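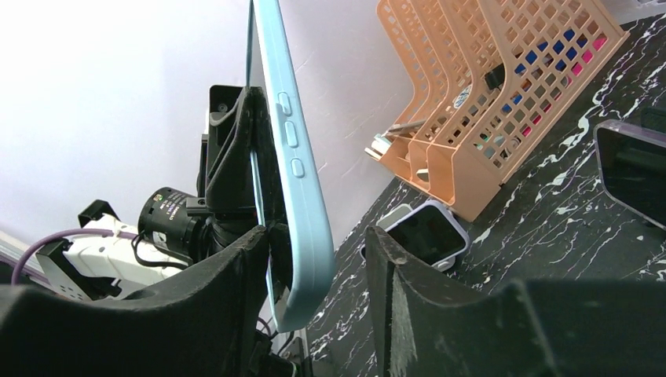 Figure 1. A smartphone in a light blue case, seen from the side.

Leaving the phone in the hall: a small study of evening habits in Pistberg

When our group first sat down to choose a topic, we went round in circles for most of an afternoon before we noticed that every one of us had looked at a phone at least once while we were talking. So that became the project! We wanted to find out what happens to an ordinary evening at home when the phone is left out of reach, and whether people sleep, read or talk any differently.

We asked 30 students from the two halls of residence in Pistberg to take part, and we are very grateful to them, as it was quite a lot to ask in October with coursework piling up. For the first part they carried on as normal and filled in a short paper diary before bed. For the second part they left their phones by the front door from 30 minutes before bedtime, and kept the same diary. Anyone who used their phone as an alarm was lent a plain clock, which caused more grumbling than the rest of the study put together (the clocks tick rather loudly).

Altogether we collected 928 diary entries, far more than we had bargained for, and typing them up took us well into the next month. We had a few arguments over handwriting, and some entries simply said "tired", which we kept in.

What we found

Most people wrote that they fell asleep sooner with the phone in the hall, though a fair number said the opening nights were worse and that they lay there wondering who had messaged. Reading went up a little. Talking to flatmates went up more, especially in the Wullard building, where the kitchens are shared and somebody is nearly always making toast. In the Pagano building, where the rooms are more separate, people tended to write that they had been bored, or had tidied up.

Five participants dropped out during the second part, mainly for family reasons, and we have left their entries out of the comparison.

What we would change

The diary form, which we called Roleo, needed a box for naps. We also relied on people being truthful about where their phone was, and a few cheerfully admitted on the last page that it had crept back to the bedside table. Next time we would like to run the two parts the other way round for half the group, and borrow quieter clocks.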